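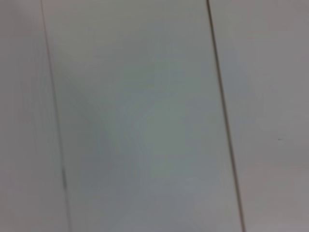 Skumen 14 review: grasp planning and episode tooling for two-arm cells

Skumen is a planning and recording package for small two-arm setups, sold by Eltden. I have been using version 14 since June on a tabletop cell with a wrist camera on the arm and one camera up at head height. Before that we ran Cuypers, so most of my comparisons are with that.

Setup

Installation took a morning. The arm drivers were picked up without trouble, but the camera calibration wizard wants a printed target and fails with no message if the target is slightly bent. Bit-na Myung, who shares the cell with me, found that taping it to a piece of glass fixed this. Hand-eye calibration then finished on the first pass.

Perception

The segmenter is good with mugs and bowls and weaker with anything thin. Spoons are the hard case for us. A handle seen from the head camera is a few pixels wide, and the default settings drop it as noise. Lowering the minimum region size helps, at the cost of more false hits on specks and marks on the table.

The wrist stream has a blank-view check, and I wish Cuypers had one. When the camera faces plain wall panels and little else, Skumen flags the stretch as having no usable features and holds the last good pose. It also scores blur per image. Both values are stored with the episode, so you can filter on them later.

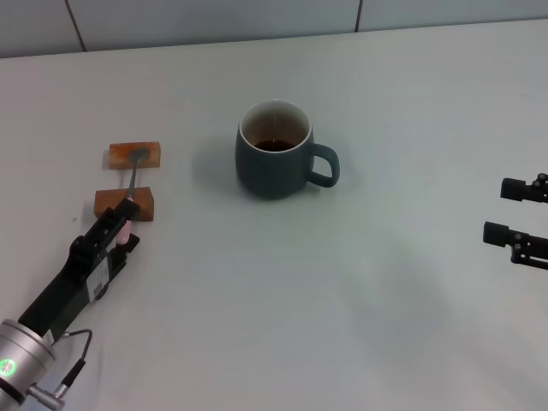

Planning for a spoon resting across two wooden blocks is where the software earns its price. Cuypers would only propose grasps from straight above. Skumen will take the end of the handle from the side, and it keeps the mug in the collision model while it does so. You can mark a container as holding liquid, and the planner then leaves a wider margin and slows any move that passes close to it. The second arm is handled in the same plan, so there are no hand-drawn keep-out boxes to maintain.

Speed is fine. Over 115 planning calls the median was 585 milliseconds. Single-arm plans come back faster than that, and two-arm plans with a tight goal can make you wait.

Tooling

The episode browser is plain and quick. I have 1117 episodes loaded and scrubbing is still smooth — both camera streams stay lined up with the joint data. Exporting to the Zimska format works, but the gripper width is written in meters with no note saying so. Els Leemans lost an afternoon to that one.

What I would change

The settings file is split in three and the names overlap. Undo in the label editor goes back one step only. Error text from the planner could say which object blocked the path; right now you have to open the 3D view and look.

I renewed the license for our cell. If you only run one arm and pick up boxes, Cuypers costs less and will do the job.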